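Grinow 银灰双柜儿童厨房(冰箱柜+灶台水槽柜)
首页 > 角色扮演 > 儿童厨房 > 双柜组合
供货方:Jakab 教具部
适用年龄:3岁以上
状态:接受订购,整套发货,配件可单独补购

产品概况

Grinow 双柜儿童厨房由一个冰箱柜和一个灶台水槽柜组成,供幼儿园角色区、早教中心、图书馆亲子角及家庭使用。两个柜体各自独立,可以并排放,也可以分开放在同一面墙的两端。整套颜色统一为浅银灰,门把手为银色,面板上没有卡通贴纸和大面积印花,摆在颜色较多的教室里不会和其他柜子抢位置。

这一款的尺寸按照儿童站立操作来定。台面、水槽和门把手都在孩子伸手能够到的高度,柜内空间可以放玩具锅具、仿真食物和小餐盘。门可以真正打开,柜内可以放东西,孩子能够完成取出、摆放、收回这一整套动作。

旧款 Drarno 单柜厨房已经停产。两款的铰链和拉手孔位不同,补购配件时请先确认手里是哪一款。旧款的门板不能装到本款柜体上。

组成部分

冰箱柜
正面上部有一个长方形凹槽,仿照家用冰箱的取水口,四周有凸起的边框,底部有一道小台,可以放玩具杯。凹槽不通水,也没有电路。凹槽下方有一条横向接缝,接缝以下是可开合的下门。下门装有一只竖向弧形拉手,门面下方有一条斜向饰牌。

灶台水槽柜
台面为平面,一侧嵌有圆形灰色水槽。水槽没有接水设计,请不要倒水进去玩。前面板上部有一块带细长槽的通风格栅造型,格栅下方是烤箱区域的面板,再往下是一格敞开的置物层。这一格没有门,适合放孩子最常用的东西,比如托盘、围裙或者装仿真蔬菜的浅盒。

附件包
内含安装用螺钉、备用螺钉、一把内六角扳手、贴墙固定件和一份纸质说明。仿真食物、锅具和餐盘不在附件包里,需要另外选购。

规格说明

系列:Grinow 儿童厨房
组合:2个独立柜体
颜色:浅银灰
拉手:银色,弧形
门铰链:小型金属铰链
水槽:圆形,灰色,不接水
电源:不需要
电池:不需要
组装:需要,建议两名成人完成
开合测试:下门连续开合3000次后检查铰链与螺钉,松动者不予出厂
配件供应:自购买起5年
产地:Clonville

开合测试由 Clonville 工厂在每个批次里抽取成品进行,测试时门后不放物品。测试结论只针对铰链和拉手的紧固情况,不代表门板可以承受孩子悬吊或踩踏。

摆放要求

柜体应放在平整、干燥的硬质地面上。铺有厚地垫的教室,请把柜体下方的地垫移开,让底部直接落地。柜体放在软垫上,门打开时重心前移,整柜容易晃动。

冰箱柜在左、灶台水槽柜在右是说明书里的标准摆法。两柜之间留一道窄缝即可,不要用胶带或木条把缝填死,清扫时需要把其中一个柜体拉出来。需要反过来摆放时也可以,但要检查门打开后会不会碰到旁边的墙或者柜子。

柜前应留出孩子能够后退的空间。门向外开,站在门前的孩子需要有地方让开。多人同时使用的角色区,餐桌不要正对冰箱柜的门。

请不要把柜体靠近暖气片或直射阳光的窗边。长时间受热后,浅色面板可能变黄,饰牌背面的粘接处也会变软。

两个柜体都必须用贴墙固定件固定。固定件装在柜体背后,螺钉和墙塞要按墙体种类选择,附件包里的墙塞只适用于砖墙和混凝土墙。石膏板墙请另购相应的墙塞。

组装步骤

一、开箱后先核对板件编号和螺钉数量。编号贴在板件背面,组装完成后可以撕掉,也可以保留,方便日后补购。

二、先装冰箱柜的底板和两块侧板。螺钉先上到能固定住的程度,等背板插入槽内,四角对齐以后再逐颗拧紧。一开始就拧死,背板往往插不进去。

三、装灶台水槽柜的框架。水槽从台面上方放入开孔,再从下面装卡扣。卡扣要听到卡入的声音,用手向上推水槽底部,水槽不应松脱。

四、装铰链。先把铰链固定在柜体上,再把门板挂上去。装铰链时不要使用电动螺丝刀,螺钉短,容易打滑,孔位一旦磨大就很难再固定。

五、装拉手。螺钉从门板背面穿入,拧紧后用手摸一遍门背,不能有突出的尖角。

六、开合几次,检查门缝。门缝上宽下窄时,松开上面那只铰链的螺钉,把门板轻轻抬起一点,再重新拧紧。

七、把柜体推到位,安装贴墙固定件。固定后双手扶住柜顶向前拉,柜体不应离墙。

两个人组装时,一个人扶板,一个人拧螺钉,进度会快很多。已经装过其他 Grinow 柜体的用户请注意,本款背板是从上方插入,和书架系列不同。

柜内收纳建议

冰箱柜内部光线较暗,深色的小物件放在里面不容易看见。给年龄较小的孩子使用时,建议放颜色鲜明、个头较大的仿真食物,并且不要一次放满。柜里东西太多,孩子会把所有东西都扒到地上再挑,收拾起来也费时间。

常用的分法是把仿真水果和蔬菜放在冰箱柜里,锅和铲子放在灶台水槽柜一侧,盘子放在敞开的置物层。老师可以在置物层上贴一张小图标,孩子收玩具时按图标归位。贴图标请用可移除的贴纸,普通双面胶会在浅色面板上留下印子。

带轮子的玩具不适合放在敞开的置物层,前面没有挡边,容易滚出来。玻璃、陶瓷和真正的刀具不能放进柜内。

真实食物也不建议存放。冰箱柜没有制冷功能,门关上以后内部不通风,面包屑和水果汁留在角落里,很快就会有气味。

用户反馈

Kinga Csizmadia(幼儿园教师)
我们班用的是整套。孩子最喜欢的是冰箱门,开开关关,一上午不停。灰色一开始觉得有点素,放进去以后发现和木色书架很好搭配。置物层很实用,托盘一直放在那里。希望能多送两颗铰链螺钉,孩子拉门的力气比想象中大。

Jairo Marulanda(家长)
组装花了一个下午。说明书的图比较小,背板那一步我装反了一次,拆下来重来。装好以后很稳。水槽不能放水这一点,孩子花了几天才接受。

Frøydis Wikström(亲子角管理员)
柜子放在公共区域,使用频率很高。拉手松过一次,拧紧以后没有再出问题。浅色面板上蜡笔印比较明显,湿布能擦掉大部分。

常见问题

可以只买其中一个柜体吗?
可以。单独订购时请在备注里写明冰箱柜或灶台水槽柜。单个柜体同样附贴墙固定件。

门可以换成反方向开吗?
不可以。铰链孔只在一侧预先开好,自行打孔会影响门板强度,也不再享受保修。

饰牌可以拆下来吗?
可以拆,但不建议。饰牌拆掉后门面会留下粘接痕迹,重新粘上去的牢固程度也不如原来。

可以放在户外吗?
只能放在室内。有顶的露台也不行,潮气会从板件边缘进入。

台面能承受多重的东西?
台面用于放置玩具锅具和餐具。请不要让孩子坐在台面上,也不要把图书、积木箱等重物长期堆在上面。

门关不严怎么办?
先看门后有没有东西顶住。如果没有,再检查铰链螺钉是否松动。仍然关不严的,请拍下铰链位置的照片发给售后。

水槽能接软管或者小水泵吗?
不能。水槽下方没有防水处理,水会流进柜内。需要玩水的班级请选用单独的玩水台。

产品实拍 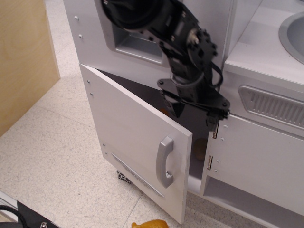
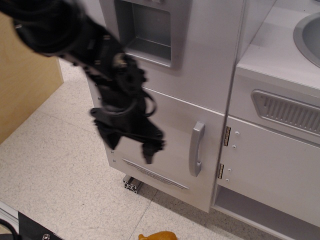

两张图中都能看到门上的弧形银色拉手、斜向饰牌,以及右侧的通风格栅。

清洁与保养

日常清洁用拧干的湿布擦拭,再用干布擦一遍。台面和门把手是手接触最多的地方,集体使用时建议每天离园后擦一次。格栅的细槽里容易积灰,可以用软毛刷顺着槽的方向刷。

不要使用钢丝球、去污粉和含漂白成分的清洁剂。需要消毒时,把消毒液喷在布上再擦,不要直接喷在门缝和铰链处。擦完后把门打开,等内部完全干燥再关上。

彩笔印先用温水擦,不掉的再用少量中性洗洁精。贴纸残胶可以用吹风机低温吹软,然后用手指慢慢搓掉,不要用刀片刮。

铰链和拉手的螺钉每月检查一次。发现松动用手动螺丝刀拧紧,不要加胶水。铰链有响声时,在转轴处点一滴缝纫机油,把多余的油擦净,避免沾到孩子的衣服上。

假期较长时,请把柜内玩具取出,门留一道缝。九月开学前重新检查一遍螺钉和贴墙固定件,再交给孩子使用。

安全提示

本产品含有小螺钉,组装过程中应让孩子离开现场。组装完成后请清点剩余螺钉,连同扳手一起收好。

使用时应有成人看护。两名以上孩子一起玩时,提醒他们关门前先看手在哪里。门缝处没有安装防夹条,需要的机构可以向 Jakab 教具部订购软质防夹条,贴在门板内侧。

发现面板开裂、铰链变形或者螺钉露出,应立即停止使用,更换配件后再恢复。

配件与保修

可单独补购的配件有门板、铰链、拉手、水槽、饰牌、格栅、贴墙固定件和螺钉包。补购时请提供板件背面的编号。没有编号的,请量出板件的长和宽,并附一张正面照片。

因组装不当、户外使用、自行打孔或改装造成的损坏不在保修范围内。运输途中造成的破损,请在签收后保留外箱,先不要组装,把破损处和外箱标签一起拍下来。缺件由仓库直接补寄,不需要把整套退回。

机构批量订购、安装咨询请联系 Zoltán Pálfi,配件和保修请联系 Dezső Szekeres。来信请写明产品名称和所购柜体。

相关产品

Grinow 仿真食物盒(蔬菜)
Grinow 仿真食物盒(水果)
Grinow 玩具锅具组
Jakab 儿童围裙
Jakab 软质防夹条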